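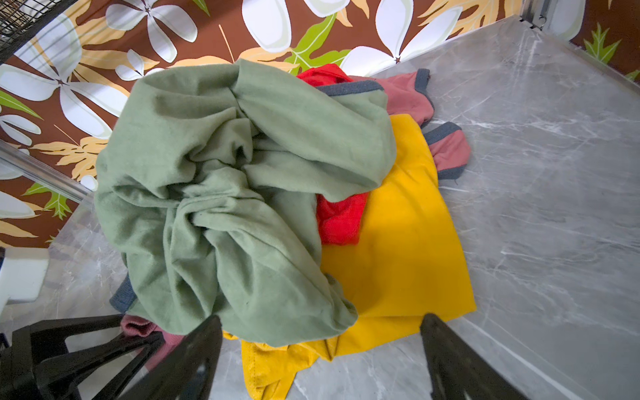
Sage-green garment bunched up over mustard-yellow cloth, grey marble-patterned surface.

Ticket: Skimmer item counter reading high
Product: Enesen surface skimmer, Kamden controller
Site: Kavanagh Lake, eastern basin
Opened by: Yasir Chaudhry
Status: Resolved, monitoring
Priority: Normal

Original report

The counter on our skimmer is reading well above what we find in the catch basket. For January the dashboard shows 2,331 items. The sort tally from the shed for the same month is 1,307. Small differences are normal because leaves get through, but we haven't seen a gap like this before. Drive, docking and battery are all fine. The robot runs its usual lanes and comes home by itself.

The council report uses the dashboard figure, so I'd like to sort it out before the next one is due.

What I have tried so far:
Cleaned the camera window and the intake lip.
Restarted the controller from the menu, then with the isolator.
Ran one lap with the conveyor off. The counter still went up while the robot was sitting near the reeds.
Checked the clock. It matches the dock.

Yasir

Reply, Wernico support

Thanks Yasir. Can you send the software version from the About page, the value under Counter > Merge distance, and the log from a full morning run? Please don't reset the totals yet. A reset clears the per-lane breakdown and we'd like to see it.

Was anything changed on the robot before January? Camera bracket, lens, floats, ballast?

Reply, Yasir Chaudhry

Version is the current one as far as the dock can tell, it says no updates available. Merge distance is 6. Log attached, 7.40 am start.

The port float was swapped in December after it split at a seam. The replacement came from your spares list. I also moved a ballast weight forward to get the intake sitting level again. Camera bracket hasn't been touched.

Reply, Wernico support

The log helps. Two separate things are going on.

First, the merge distance. It should be about 300 on your model, and 6 is the value the bench test uses. It looks to have gone back to the bench value when the controller was powered up with the float sensor unplugged, which would fit with the December work. With the value that low, any detection that shifts slightly between camera frames is logged as a new item.

Second, the bow is sitting lower than it was. The camera picks up more glare off the water, and in the early lanes some of the ripple near the reeds is being logged as film plastic. That explains the counts with the conveyor off.
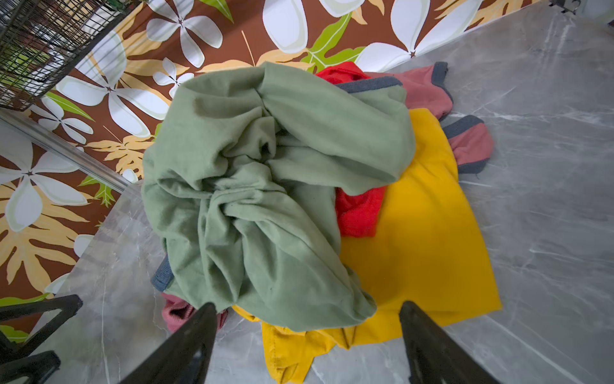
Merge distance matters most for soft litter: bags, sheeting, clothing, anything that doesn't hold a shape. A bottle gives the counter one outline and keeps it. Fabric breaks up into several. Take the green garment, heaped in deep folds with light along the ridges and shadow down in the creases. The counter can put an edge at each of those creases, and the flat panel of yellow to the right of it has a straight edge that gets read separately again. Two pieces of clothing can end up as a run of entries. If your lane breakdown is worst where the stormwater drain comes in, textiles are the likely cause there.

Steps:
1. Dock the robot and leave it powered.
2. Plug the float sensor in fully. The collar should click.
3. Go to Counter > Merge distance, enter 300, save, and wait for the tone.
4. Restart from the menu. Don't use the isolator for this one.
5. Check the value has held.
6. Move the ballast weight back one hole and run the level check with the basket empty.

Reply, Yasir Chaudhry

Done, all except the level check, which failed the first time. It wanted the weight back two holes. Passed after that. The float sensor collar was not clicked in, you were right about that.

Ran Monday and the two mornings after. Counter and basket tally are close on all three. Conveyor-off lap near the reeds gave zero.

The drain lane was the worst one in January by a long way. We pull a fair few shirts and towels out of there after the swimming carnivals.

Can the January total be recalculated, or do I put our own number in the report?

Reply, Wernico support

It can't be recalculated on the robot. The images behind the January entries are only held until the next sync. Use the shed tally of 1,307 and mark the dashboard total as overridden under Reports > Notes. The original stays in the history.

We've asked the controller team to add a warning when merge distance is at the bench value outside of test mode. No date for that yet. Until then, please check the setting any time the float sensor has been unplugged.

Leaving this open for a fortnight in monitoring. Reply on this ticket if the counts drift again.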